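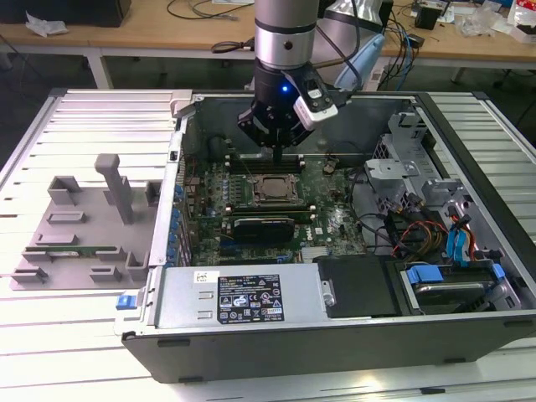 Setting up the slot approach in Ladar (quick version)

Notes for whoever picks up the desktop teardown cell next. Assumes Ladar is already installed and the arm talks to it. If not, do Chibuzor's install page first and come back.

Goal: get the finger to line up over a DIMM slot from the wrist camera, come down straight, and stop when it should. No pulling modules yet, separate page for that.

Before you start

Tower on its side, side panel off, board facing up. Drive power wires and SATA cables clear of the approach path. They don't need to be tidy, just not over the slots. Speed override at 14 percent. Leave it there untill step 6.

1. Load the cell config

Open Bozsik (the planner front end), pick the cell, hit reload. Check the tool entry says finger and not the default jaw. Wrong tool = wrong tip offset = you press on the CPU heat spreader. Don't.

2. Redo hand-eye

Yes even if it was fine last week. The camera module sits out to the side of the gripper and any bump shifts it. Run

ladar calib handeye --poses 33

Takes a coffee. Look at the residual at the end. If it's red, run again with the lights as they'll be during the job. Red twice – check the camera mount screws.

3. Find the board

ladar detect board --save

It matches the board outline, then the CPU socket, then the slots off that. The metal drive cages throw reflections and sometimes win over the board edge. If the overlay jumps to the cages, draw the mask by hand in Bozsik and save it with the model name. Masks are per chassis, not per board. Lilla keeps the good ones in the Flolham folder.

Slot direction matters. The detector gives you a long axis with no sign, so you can get the pose flipped 180. Set

slot_axis_ref: cpu

and it sorts the sign from the socket side.

4. Collision scene

Import the chassis mesh, snap to the detected board pose. Then add by hand:
– a box over the graphics card
– a box over the fan housing
– a fat box over the wire bundle, cables move, be generous
– the arm's own cable, as an attached object on the wrist

Forget the last one and the planner will happily spin the wrist the long way and wrap it. Joint 6 limits in the config help but don't rely on them.

5. Plan the approach

Two segments. Free move to the hover pose, then a straight line down in the slot frame. Keep them as seperate plans. One combined plan gets smoothed at the corner and the tip drifts sideways right where you don't want it.

If the straight line fails with code 1371, no IK along the path. Rotate the hover pose a bit around vertical and replan. Usually that's it. Still failing, move the tower closer to the base and go back to step 3.

6. Dry run

Offset the target up by 13 mm and run both segments. Watch from the side and not on screen. Tip should sit over the slot, parallel, nowhere near the fan housing. Good? Take the offset out, then raise the override in small bumps.

7. Contact stop

Descent needs the force guard on, it's off by default (why). In the task file:

guard: force_z
action: stop_hold

stop_hold, not stop_retract. Retract backs out along the planned path and if the tower has slid at all it'll drag. With hold you jog up yourself and look.

Zero the sensor at hover, right before descent. Zeroing at home gives you a bias from the cable weight and the guard trips in mid air.

Known problems

Guard trips early every time: stale zero, see step 7.
Overlay good, tip off to one side: hand-eye. Step 2 again.
Planner hangs on import: mesh too dense. Use the reduced one from Astthorpe, same folder.
Detector finds nothing: exposure. Set it to manual, auto gets fooled by the power supply casing.

Todo: the small form factor cases. Masks not done, Lilla has half of them. Ask her before making new ones.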